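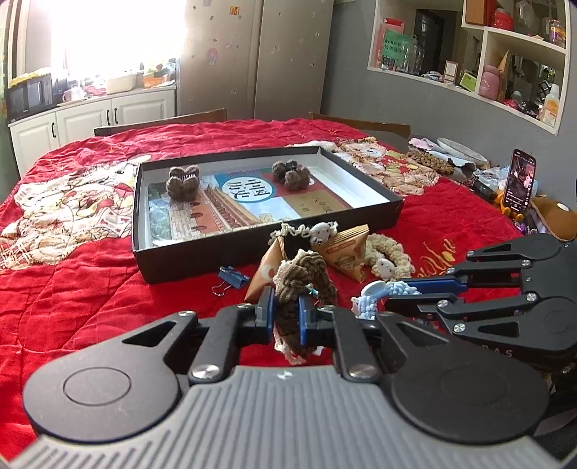 *Source: Gindarlow household storage study. Photograph by Saimi Kokkonen, reproduced with permission.*

**Figure 4.** Crocheted loops and small items on a red quilted cloth, in front of a shallow tray holding a printed cover and two knitted hair accessories.

## 4.2 Open trays and the sorting of small textile goods

The previous section dealt with lidded boxes and drawers. We now turn to the open tray, the container most often chosen for small knitted and crocheted goods by the 15 households that took part in the Gindarlow study. The sessions considered here were held on a table, and householders were asked to put a mixed group of accessories in order by whatever method they would use at home. No time limit was set. The full record lists 1302 placements, of which 340 concern yarn goods and are treated in this section.

Yarn goods were separated from the rest of the material at the coding stage. Following Grewal's working definition, an item was coded as a yarn good if its main body was knitted or crocheted, whatever had been attached to it. The light blue loop in Figure 4, which has a smooth pale blue oval ornament, is therefore classed with the brown loop with cream trim, although householders themselves might well have put the two apart. The effect of this decision on the results is taken up in Section 4.4.

### 4.2.1 The tray as a working surface

Two uses of the tray can be told apart in the session notes. In the first, which we call *settling*, an item is placed in the tray and left there. In the second, which we call *parking*, the tray serves as a stretch of extra table: items are put down in it for a short while and taken out again once their place has been decided. Kragh coded both uses from the written notes, and Humphreys repeated the coding without sight of the first results. Where the two coders differed, the entry was discussed and, if no agreement could be reached, left out.

Parking was more common early in a session and settling more common towards the end. This agrees with the account given by D'Amico in his earlier work on the Evstead sewing rooms, where pieces of trimming passed through a shallow dish several times before being put away. The low walls of an open tray appear to invite both uses. The contents can be seen from a seated position, and a hand can reach them without anything first being lifted or moved aside.

It should be noted that a still photograph does not allow the two uses to be told apart. Figure 4 shows two fuzzy brown knitted accessories in a tray with black outer walls and a white interior, one of them near the left back corner and the other near the back, to the right of the printed circle. Whether items so placed were settled or parked can be judged only from the notes, and photographs were for this reason never used as evidence in the coding.

### 4.2.2 Printed matter in the tray

Trays at several of the tables also held paper or card. The cover in Figure 4, with the title 中国历史 ("Chinese history") in large black characters and a picture of a reddish building with a long tiled roof, was entered under the general heading of printed matter. We had expected such objects to be cleared out before the yarn goods were dealt with. In practice householders varied a good deal. Some removed every sheet at the start – one of them stacked the sheets by size – while others worked on top of them and made no remark.

When asked afterwards, five householders said that a flat sheet made small items easier to find, and one said that she disliked seeing wool against bare plastic. The remaining answers were too short to be coded. Printed matter did not form part of the original protocol, and the interview question was added after the second session at the suggestion of the Lirora textile group. Answers from the first two sessions are missing as a result.

### 4.2.3 Colour and form

Sorting by colour was named in interview more often than it was carried out. Householders who said that they would "put the browns together" frequently did so for the first few items and then changed to sorting by form, with closed loops in one place and lobed or bow-like pieces in another. Trim caused particular difficulty. A brown loop edged in cream may be placed with brown goods or with cream goods, and the same householder sometimes gave both answers within one session.

Form gave rise to fewer changes of mind. Loops were commonly laid flat, one beside the next, while lobed pieces were stood upright where their shape allowed it. Upright placing was linked with the corners and back edges of the tray, where a wall was available for support. The wall height of the tray was measured using the Janjua scale described in Section 3, and the relation between wall height and upright placing is reported in Table 6.

The tablecloth was not varied between sessions at the same table. Kokkonen has pointed out that a quilted surface may keep light items from sliding, and that results from smooth tables should be compared with care. We accept this point and return to it in the discussion of limits.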